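FOR IMMEDIATE RELEASE

Kevcombe Opens Home Screening Program for Early Liver Disease

FIGUEROA, 25th November — Kevcombe, the regional liver health network, today opened a home screening program for adults at risk of fatty liver disease. Free to enroll. No referral needed. Kits ship now.

Fatty liver disease often has no symptoms in its early stages. Many people find out late, when scarring has set in and options are fewer. The program is aimed at adults with type 2 diabetes, high blood pressure or a family history of liver trouble.

Kevcombe has set aside 3,000 kits for the first round. Each one has a finger-prick card, a short form on diet, alcohol and medicines, and a prepaid return envelope. Results go to the patient and, with consent, to thier family doctor.

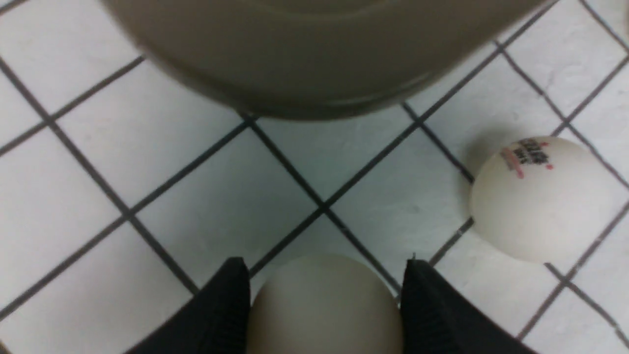
Kits are packed and mailed from the Grolen site in Figueroa, which also takes in the returned cards. Grolen added a second shift in May to get ready. Pickup is available at the Grolen front desk for anyone who can't wait on the mail — come in by the side entrance, follow the white tile floor laid on the diagonal, desk is at the end. Bring a photo ID.

A pilot ran earlier this year. 892 adults asked for a kit and 732 sent a usable card back. Patients whose results were out of range were offered a follow-up blood draw and an ultrasound scan.
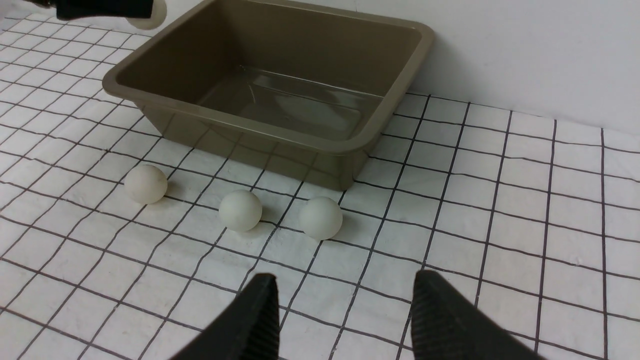 Those with signs of scarring were then refered to a specialist. Most were advised on weight, activity and alcohol, with a repeat test to follow. A raised result is not a diagnosis. Liver enzymes can go up for a number of reasons, including some common medicines, and the follow-up visit is there to sort that out.

Lab work is handled by Kornex, under a two-year agreement with Kevcombe. Kornex will also run the patient phone line, open mornings and evenings.

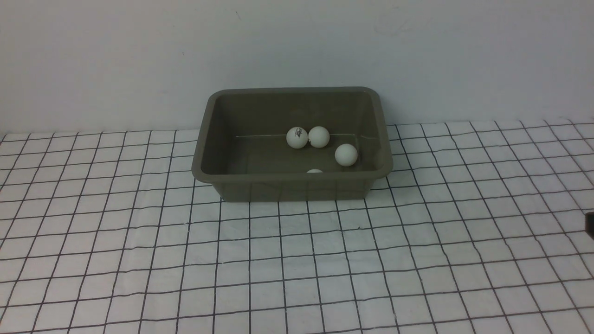
Olive-green plastic tub on a gridded cloth.

Follow-up visits will be offered at 17 clinics across the region. Evening slots at most of them. Interpreter service on request. Patients already under the care of a liver specialist should stay with their current plan and not order a kit.
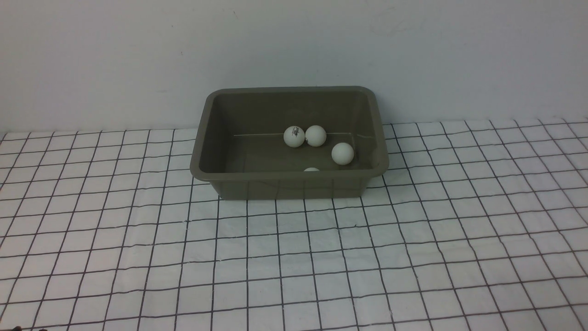 White ping-pong balls in an open tray.

Enrollment is open to adults 18 and over. Sign up on the Kevcombe website, or ask at any of the participating clinics. One kit per person for now.

About Kevcombe
Kevcombe is a nonprofit network of clinics providing screening, treatment and follow-up for people with liver disease. Head office in Figueroa.

Media contact: Kevcombe Press Office, Figueroa

###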